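Section 4. Checking the Gripper Camera View and Running the First Practice Task

This section is intended for student teams entering the Kallow Simulated Kitchen Challenge for the first time. It assumes that the Geseck simulator has been installed as set out in Section 2 and that the team account has been activated by the supervising teacher. Teams should complete every step before requesting a practice slot.

4.1 Before you begin

Each team must have one driver and one recorder present. The roles may be exchanged between runs but not during a run. The recorder keeps the run sheet supplied at the back of this manual and enters the scene number before the driver takes control.

CAUTION: Do not open a second copy of the simulator while a run is in progress. Both copies write to the same log, and the run will be marked void.

4.2 Opening the gripper view

1. Start Geseck and sign in with the team account.
2. From the Scenes menu, select Kitchen, then Practice.
3. Enter scene number 602 and press Load. Loading may take up to 20 seconds on the older laboratory computers.
4. When the arm has come to rest, press G to change from the room view to the gripper view.
5. Check that the grey edge of the gripper runs level along the bottom of the window. If it is tilted, press R to reset the arm and repeat step 4.

The gripper edge is present in every gripper view and should be used as the reference line when judging height. Objects that lie behind it are hidden and cannot be judged from this view alone.

4.3 Approaching an object

6. Use the arrow keys to bring the gripper towards the chosen object. Movement is set to Coarse when the scene loads.
7. Press F to change to Fine movement before the object fills half of the window.
8. Stop when the rim of the object is just clear of the gripper edge, and ask the recorder to enter the step count.
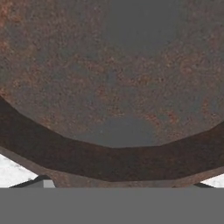

Figure 4.1 Gripper view at very close range, with the curved rim just above the gripper edge.

At this distance the surface pattern of a rusted object takes up most of the view, and it is easy to lose track of which part is being approached. Drivers should steer by the rim. Patches of cleaner metal must not be used as markers, as the surface pattern is changed by the organisers between rounds.

NOTE: Curved edges in Geseck are built from short straight segments. A slightly angular rim is normal and should not be reported as a fault.

9. Press B to back away. The arm withdraws along its last path.

4.4 Viewing a compartment

10. Turn the gripper until the open face of the compartment is in view. Keep some of the white worktop visible on the left to help with direction.
11. Without moving the arm, the driver names aloud the objects inside the compartment. The recorder writes them down in the order given.
12. Compare the list with the scene sheet. Any object that has been missed is to be looked for again from a new position before the run continues.
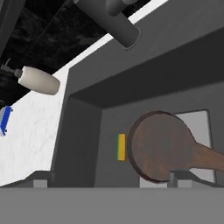 Figure 4.2 Compartment with wooden spoon and yellow sponge. Part of the rear panel is hidden by the spoon.

CAUTION: Where a handle runs out of view, as with the spoon in Figure 4.2, the driver must turn the gripper and find the end of the handle before planning any grasp. Contact with a compartment wall carries a penalty in scored rounds.

4.5 Ending the run

13. Press Esc once and wait for the message "Run saved".
14. Enter the final step count on the run sheet. A practice run closes by itself at 1000 steps, and such runs should be entered as "limit reached".
15. Both students sign the sheet and hand it to the supervising teacher.
16. Sign out of the team account.

If the message in step 13 does not appear, leave the computer switched on and inform Mr Hourani or Ms Sebastian. Run sheets without a scene number will be returned to the team.

Section revised Tuesday, November 17, 2020. Corrections to this section should be sent to Efren Sarmiento, Kallow Challenge Office.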